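Baskets on the table: a talk on keeping a home in order
Speaker notes, Tulville Hall, 11/4/19
Ravinder MacDonald

(Wait for the tea queue to settle. Water on the left of the lectern. Clicker is the small grey one and it needs a firm press.)

Good evening, everybody, and thank you so much for coming out. I was told to expect a handful of you, so it's lovely to see the chairs at the back being used as well. I've got 30 minutes, and those of you who came to my talk on linen cupboards in June will know that I'm not always very good at stopping, so do wave at me if I go on.

I'd like to start with a question, and please put your hands up. Who has a table at home that's meant for eating at, and can't be eaten at? (Pause. Let them laugh.) Yes, me too, for years. Ours had post on it, and keys, and a bicycle pump, and a box of Christmas cards that we were going to get round to. My mother used to move it all to the stairs when people came, and then of course you couldn't use the stairs.

What changed things in our house was one basket. I bought it at Caron, on the market side, on a day when I had gone in for lampshades, and I carried it home on the bus on my knees. The rule we made was a very simple one. Anything left on the table goes in the basket, and the basket gets emptied before supper. It has slipped now and then (Christmas, mostly, and the year we had the roof done) but we've kept to it for 14 years.

Let me say a bit about what to look for when you're buying, as it's the thing I'm asked most often afterwards. Next slide, please.
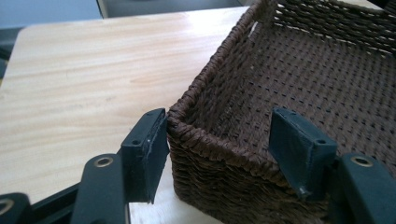 Slide 5. Dark woven basket on a pale wooden table. Look at the corner and the rim.

Start with the rim, always. You want it thick, and you want it properly wrapped, with the strands lying close together like rope, for that's the part your hands will be on every day. I don't mind in the least if it's a bit uneven. A few loops that don't quite match are part of the charm of a woven thing, and I'd sooner have that than something that looks as if it came out of a mould.

Then the corner. A nice bulky, rounded bend where the two sides of the rim meet is what I like to see. Corners are the first place to go on a cheap basket, and once one strand has sprung the rest will follow, usually into your best jumper. Run your thumb round it in the shop. People may stare, but let them.

And then colour. I'm very fond of a dark basket on a light table. You get that lovely deep brown, nearly black down in the weave, against the soft grain of the wood, and it looks as though you meant it to be there. (If anyone asks about dust: yes, it does get into the weave. Soft brush, once a week, outdoors if you can manage it.)

One word about the table itself. Do turn the basket over before you buy and feel the bottom for sharp ends. I've a long scratch at home that I could show you, and it was entirely my own fault. A circle of felt from Jullell, cut to fit, would have saved me a great deal of rubbing with beeswax.

(Drink of water. Check the time.)

Now, what goes in and what doesn't. Post, yes. Keys, yes, though I'd put them in a small dish inside so they don't sink. Wet gloves, never! Food, only if it's bread in a cloth. Andano do a cotton liner with ties that lifts straight out for washing, and I've passed one round in the front row so you can see how the ties work. Please may I have it back at the end.

Questions next, then the raffle. Ticket book is in my coat pocket.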